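Grunum Clip-On Reading Lamp, Warm White

Bought for the spare bedroom, where the only outlet is behind the wardrobe and a normal bedside lamp was never going to work. Paid 70 for it with the longer charging cable. I have had it since January and use it most nights.

The clamp is the best part. It opens wide enough for a thick headboard and the rubber pads have not marked the paint. It also holds on a shelf edge, though you need to push it well back or it tips forward once the neck is stretched out.

Light is good. There are three brightness levels and the lowest is dim enough to read by without waking anyone. The middle one is what I use for a paperback. The top level is harsh on glossy pages and drains the battery quickly. I get four evenings from a charge on the middle setting, less than the box says.

The neck bends easily and mostly stays where you put it. If you point it straight down it sags a little after an hour. My last lamp, an Evano, had a stiffer neck but a weak clamp, and I would take this one over it.

Two complaints. The switch is on the underside of the head, so you end up feeling for it in the dark and changing the angle as you press. The charging light is bright blue and stays on after the battery is full. I put a bit of tape over it.

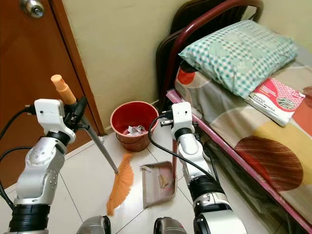
The instructions are one folded sheet with very small print. You don't need them except for resetting the timer, where you hold the switch down until the lamp blinks twice. The timer turns the lamp off after an hour and cannot be set to anything else.

Delivery took a week. The box had a dent but the lamp was fine. Four stars, and I would buy a second one if they moved the switch.

Lizelle Fourie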